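Bistent Shared Workshop
Home Arm Build, Handout 4: Simulating the Living Room
January 2018

Before the arm goes on its stand at home, build the room in the simulator. By now you should have the Kandon scene files installed and the arm model loading without errors. If the joints sag when you press play, go back to Handout 3 and check the gravity setting.

1. The stand

Model the stand as a plain box with a flat top. Set its height close to the height of the seat cushions. A low stand makes the elbow fold too far on short reaches, and a tall one puts the wrist at a bad angle over the seat. Fix the base to the stand with a rigid joint. Do not rely on friction. In the June group two builds slid across the floor on the first fast move.

Place the stand right up against the sofa. You can move it later, but every saved pose has to be redone when you do.

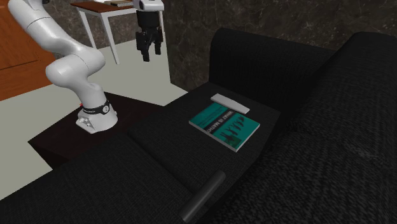
Figure 1. Arm on the dark platform beside the sofa, with a book and a remote control on the cushion.

2. Loose objects

Start with a book and one small object. The book needs a box collision shape only. Leave the cover texture for last, as it has no effect on contact. Small objects need more care:

Mass: use the weight from your kitchen scale, in grams, then convert.
Friction: start with the Akanda default and change it in small steps.
Spawn height: 10 mm above the cushion, then let it drop.
Settling: wait 800 ms before the first arm command.

Treat the sofa as rigid for now. Soft cushions are covered in Handout 6 and will slow an older laptop badly.

3. Grasp test

Bring the gripper in from straight above with the fingers open. Stop, lower, close, lift. Log the finger gap at each stage. Keep the approach speed at 60 mm per second until the logs look clean.

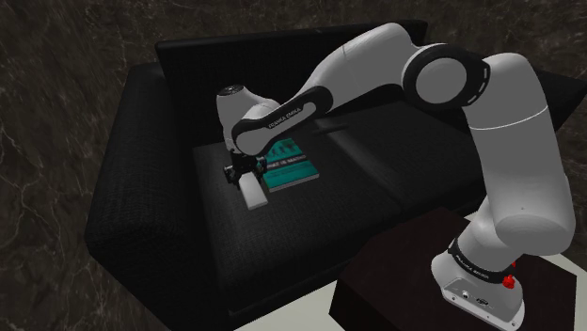 Watch the space between the fingertips and the cushion. A block that extends below the fingers will touch the seat before the fingers do, so measure clearance from the bottom of the block. The same goes for the forearm when it passes over the backrest. Turn on collision display and check the whole link, including the elbow.

Run the test 14 times with the block turned a little each time. Save the logs in the Birnden folder under your bench number.

4. For next session

Bring the measured height of your own sofa seat and the depth of the cushion. Bring the stand drawing too, even if it is only pencil. Wood is cut at the start of the session, and the saw is shared with the furniture group.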